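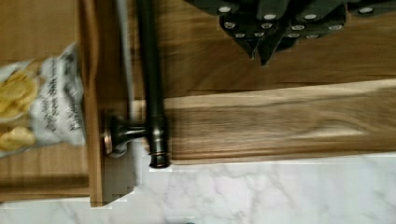
4. Care and re-oiling (doors, drawer fronts, handles)

Applies to the Wollier line, all oiled wood fronts. Painted fronts, skip to section 5.

Before you start
- Soft cotton cloths, no color, no print.
- Mild dish soap.
- Gamano care oil, clear. Tinted oil only if the front was ordered tinted, check the order sheet.
- Fine sanding pad, 300 grit. Nothing coarser.
- Painter's tape.

4.1 Weekly wipe
1. Damp cloth, one drop of soap. Wring it out well.
2. Wipe with the grain, top to bottom.
3. Dry right away with second cloth. Don't leave water sitting along raised edges or behind the handle posts.

Note: no vinegar, no glass cleaner, no "wood polish" spray with silicone. Silicone keeps the new oil from soaking in and then you're sanding the whole door.

4.2 Oil-rubbed bronze handles
Dark finish is meant to change. Copper color comes up at the rims and ends where hands touch it. Normal wear, not covered under warranty, not a defect.
1. Dry cloth only, most days.
2. Greasy: damp cloth, no soap if you can help it. Dry.
3. Once or twice a year, thin coat of clear paste wax. Buff.

CAUTION: Metal polish strips the finish. It can not be put back at home.

4.3 Loose handle
1. Open the door. Screws are on the inside face.
2. Hold the bar straight, snug the screws by hand. No power driver.
3. Still turning? Back the screw out, one drop of thread locker, put it back. Wait 8 hours before pulling on it.

4.4 Re-oiling the wood
Once a year. November is good, before the heating dries everything out. More often next to the sink or stove.
1. Take handles off or tape around the bases.
2. Clean as in 4.1. Let dry overnight.
3. Sand lightly, with the grain. Go easy on rounded rails, they go through fast.
4. Vacuum, then wipe off the dust.
5. Oil on cloth, not on the door. Thin coat.
6. Wait 5 minutes. Wipe off everything that hasnt soaked in. Sticky tomorrow means you left too much.
7. Second coat next day if it looks dull or patchy.
8. Handles back on after the oil is fully dry.

WARNING: Oily rags can catch fire on their own. Lay flat outdoors to dry, or put in a metal can with water and a lid. Never in a pile, never in the kitchen trash.

4.5 Scratches and rings
- Light scratch: oil on the pad, rub with the grain, wipe.
- White ring: leave it a day, may go by itself. If not, same as scratch.
- Deep gouge: use the Colombo wax stick, closest shade, scrape level, then oil. Large ones, call us about a replacment front.

Spare handles and screws: part list 3000, back of this guide. Give the door width when ordering.

Filed under: Care & Maintenance > Kitchen Fronts

Print this page | E-mail this page

Questions on care or parts: Hanna Baran, Customer Service, Wurunitz Cabinets | © Wurunitz. All rights reserved. | Back to top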